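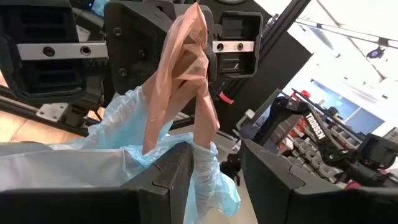
When does the software checklist have to be redone?
After any change to the control, perception or planner config, even a one-line one. Restarting the same build doesn't count.

Romley cell, two-arm software check
Build 2348, May 13, 2019
Checked by: Haris Virk

CONTROL
Joint limits loaded from file, not defaults: OK
Gripper force cap set in config: OK. Was still on the old value in the Hashmi branch, fixed and pushed.
Watchdog stops both arms when one drops off the bus: OK, tried it from each side.
E-stop state shows up in the log: OK
Homing order left then right: FAIL. Script runs them together again. Same thing as Feburary, somebody reverted it. Do not home with grippers close until fixed.

PERCEPTION
Wrist camera stream timestamps match controller clock: OK after restart. Drifted before that.
Thin film / see-through plastic mask: PARTIAL. Bag edges drop out when two layers overlap. Planner then thinks there's free space. Speed stays on low for bag work.
Stale image rejected: OK
Calibration file date checked at startup: not done, no check in code. Ticket open.

PLANNING
Arm-to-arm collision check on: OK
Finger-to-finger check during handoff: off on purpose, otherwise no handoff plans at all. Needs the min gap rule back in before anyone raises the speed.
Release waits for grasp confirm from other arm: OK in sim, 3 tries on hardware also OK. Want more.
Replan limit: set to 7, then stop and ask. Was unlimited. Please leave it.

TOOLING
Dralard logger writing to disk: OK
Log rotates when full: N/A, didnt get to it
Judell dashboard shows right arm names: FAIL, left and right swapped on tab 2. Only the labels, commands go to the right place, but fix it anyway.
Rollback to last build: OK

RESULT
Pass for low speed only. Two fails open, homing and dashboard. Homing first.
Recheck after the homing fix, whole CONTROL section, not just the one line. Send me the log with it.
HV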